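Desktop Computer Assembly Guide
Imcombe Technical Training Center, Hardware Bench Course
Revised August 7, 2019

Section 3. Installing the Processor and Memory

3.1 Purpose

This section explains how to install the processor and the memory modules in a desktop tower. It is to be read together with Section 2 (Opening the Case) and must be completed before the hard drive is installed under Section 4. The work is carried out at the benches in Room 302, Daltley Building. Trainees at the Tristotstead site should follow the same steps but draw their parts from the local stockroom.

Questions about this section should be directed to Jinfeng Jin, Course Supervisor. Requests for replacement parts go to Tayla Goodwin in Stores.

3.2 Before You Begin

1. Confirm that the power cord has been removed from the tower and from the wall outlet. Press and hold the power button for three seconds to discharge any remaining power.

2. Remove the side panel as described in Section 2 and store it on the lower shelf of the parts cart. Do not lean it against the bench.

3. Lay the tower on its side with the opening facing up. All four corners of the case must be supported by the table.

4. Attach your wrist strap to bare metal on the case. Do not clip it to a painted surface or to any part of the motherboard.

5. Check the parts against the Duan worksheet supplied with your kit. Sign the worksheet before handling the processor.

CAUTION: The contacts inside the processor socket are easily bent. Never touch them with a finger, a tool, or a cloth. If a contact appears bent, stop work and notify the supervisor.

3.3 Inside the Case
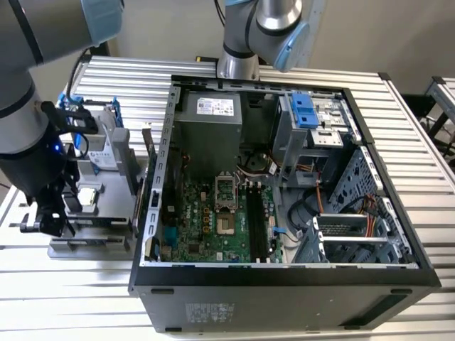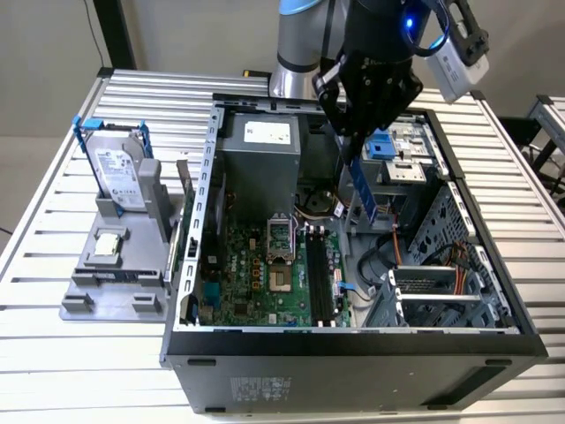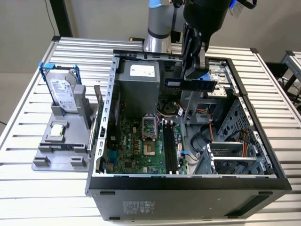
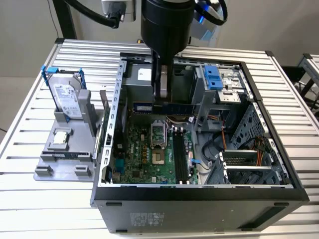 Before any part is installed, the trainee must be able to find the socket, the memory slots, and the drive area without assistance. Most installation errors recorded on this course have come from working in the wrong place or in the wrong order. The power supply is a reliable landmark, and on the tower shown it is the large gray unit with the white label. The processor socket is found on the green motherboard with its metal frame raised, and it remains in that position until the processor has been set in place. The black memory slots run alongside the socket. Trainees should learn these positions in relation to one another, as the tower may be turned on the bench during later sections.

3.4 Installing the Processor

1. Verify that the metal frame over the socket is fully raised. If it is closed, release the lever beside the socket and lift the frame until it stands on its own.

2. Hold the processor by its edges. Find the small corner mark on the processor and the matching mark at the socket.

3. Lower the processor straight down into the socket. It should rest flat under its own weight. Do not slide it and do not press on it.

4. Close the metal frame, then lower the lever and secure it under its catch. Some resistance is normal at this stage.

Note: If the processor rocks or sits higher at one corner, lift it out by the edges and repeat step 2. Do not close the frame over a processor that is not level.

5. Apply thermal compound and fit the heat sink according to the instruction card for your model. Connect the fan cable to the header marked for the processor fan.

3.5 Installing the Memory

1. Consult the worksheet for the correct slot order. When a single module is supplied, use the slot listed first.

2. Open the latches on the slot.

3. Hold the module by its two ends. Line up the notch in its lower edge with the key in the slot. The module fits in one direction only.

4. Set the module upright in the slot and press down evenly at both ends until the latches close against it.

5. Look along the top edge of the module. It should be level from end to end. If one end is high, open the latches, remove the module, and begin again from step 3.

CAUTION: Do not force a module. If it does not seat with firm and even pressure, check the notch and confirm that the memory type matches the worksheet.

6. Move any loose wires away from the slots before installing a second module. Wires leading to the drive area should not be pulled tight or trapped beneath a part.

3.6 Inspection

The trainee shall request an inspection before continuing. The inspector will confirm the following:

Processor frame closed and lever secured
Heat sink fitted and fan cable connected
Memory modules level, with latches closed
No screws or packing material left inside the case

The inspector initials the worksheet in the space marked 3. Power must not be applied until this has been done. Worksheets without initials will be returned and the section repeated.

3.7 If Work Must Be Interrupted

Parts that have not been installed are to be returned to their protective packaging. An open socket must be fitted with its plastic cover. Place a bench card with your name on the tower, and leave the side panel on the cart.

Proceed to Section 4, Installing the Hard Drive.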